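Automation and Everyday Work
Week 6 handout: Can machines do the chores yet?
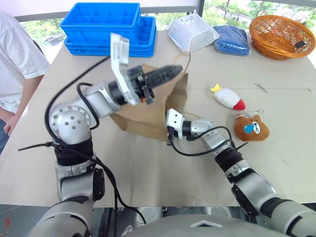
The lecture this week is on manipulation, meaning the handling of objects by a machine with arms. The short answer to the question in the title is "some of them, slowly, with someone nearby." The long answer takes up the rest of this handout. Most of the difficulty sits in jobs people don't think of as skilled. Take the crumpled paper bag on its side, with one gripper pinching the paper at the mouth and the other held above it. A bag like that has no fixed shape. Every touch changes where the opening is, how wide it is and which way the handle flops. The two plush toys beside it are easier, but they still squash, and the trailing string on the bear is the kind of thing that catches on a finger.

Reading before the tutorial: chapter 4 of the course reader, and the Pornside case notes (on the course site, under Week 6). If you missed Week 5, read the section on compliance first or the part on grip force below won't make much sense.

1. What counts as a chore

For this course a chore is a job with four features. It is done in a place built for people. It uses objects that were not made for machines. It has no single correct finished state. It has to be done again soon.

A dishwasher does a chore, but only the middle part of it. Someone still scrapes the plates, loads the racks and puts everything back in the cupboard. Most household machines are like this. The washing machine, the dryer and the robot vacuum each took over one stage and left the handling at either end to the person. When you read that a machine "does the laundry", check which stage is meant.

Shop-floor chores have been studied less than assembly work. We mean unpacking deliveries, flattening cardboard, refilling bins, wiping benches and sorting returns. In the Pornside notes, So-ying Yu's team followed a returns counter at a small homewares warehouse and found that staff rarely described this work when asked what their job was. It filled the gaps between the tasks they were measured on.

2. Rigid and soft objects

A rigid object can be described by its position and orientation. A plastic crate is a good example. Once the machine knows where the crate is and which way it faces, it knows where all the edges are, and a grasp that worked yesterday should work today.

Soft objects don't allow this. Paper bags, tea towels, jumpers, bin liners and stuffed toys all change shape under load. Three consequences to note for the exam:

The machine can't plan the whole motion in advance. It has to keep looking and adjusting.

Force matters as much as position. Too little and the paper slips out, too much and it tears.

One hand is often not enough. Opening a bag generally needs something to hold it while something else pulls.

The last point is the main argument for two-armed machines in homes. The argument against them is cost, and the extra trouble of keeping two arms from running into each other. Chun-yin Kwan's guest lecture (recording on the course site) covers the second problem well. Skip the first few minutes, the microphone wasn't on.

3. Measuring success

Be careful with success rates. Our worked example is the Pamora bag-packing trial, which you will use in the tutorial exercise.

The trial ran 2,000 attempts at placing a soft item in an open paper bag. The reported success rate was 78 per cent. On its face this is decent. Now look at the conditions. The bags were stood upright and opened by a person before each attempt. An attempt was called a success if the item ended up inside, even if the bag fell over afterwards. Attempts were stopped after 2 minutes.

When the bags were left folded or lying down, the rate fell to 20 per cent. The same machine was doing the same job as far as a customer would be concerned.

Questions worth asking of any such figure: who set up the scene, what ended the attempt, who cleaned up, and how long a person would have taken. Tzu-hsuan Fang calls the second of these "the whistle" in the reader, and we'll use that term in the tutorial.

4. Where things stand

Ready now, in the right building: moving closed boxes and crates of known size, floor cleaning, carrying trays along a set route.

Working in trials, with supervision: picking mixed items from a bin, folding simple flat items such as towels, clearing a table of sturdy dishes.

Not ready: packing and unpacking soft bags at a useful speed, tidying a room the machine has not been in before, making a bed with a fitted sheet, anything involving a toddler in the same room.

These groupings are the teaching team's and you are welcome to argue with them. Pui-shan Au, who takes the afternoon tutorial, would move towel folding down a level.

Speed is the part most often left out of news coverage. Many demonstration videos are sped up, and the label saying so can be small. A machine that takes several minutes over one bag may still be useful overnight in an empty stockroom. It is less useful at a checkout. For someone who can't use their hands well, slow help at home may be worth a great deal, and we come back to this in Week 9 on assistive technology.

5. Tutorial exercise

Choose one chore you did this week. Write down every step, including the ones on either side of the main job. Mark each object you handled as rigid, soft or mixed (a lunch box with a cloth strap is mixed). Then mark the steps where you used both hands, and the steps where you worked by feel without looking.

Bring one page. Don't choose making a cup of tea, we have had enough of those. Groups will swap pages and try to find the step most likely to stop a machine.

The Utinari worksheet is optional this year. If you do use it, ignore the table on the back, which belongs to the old assessment.

Written reports on the exercise are due in March, before the mid-semester break. Please colour-code your steps only if the page still reads properly when printed in black and white.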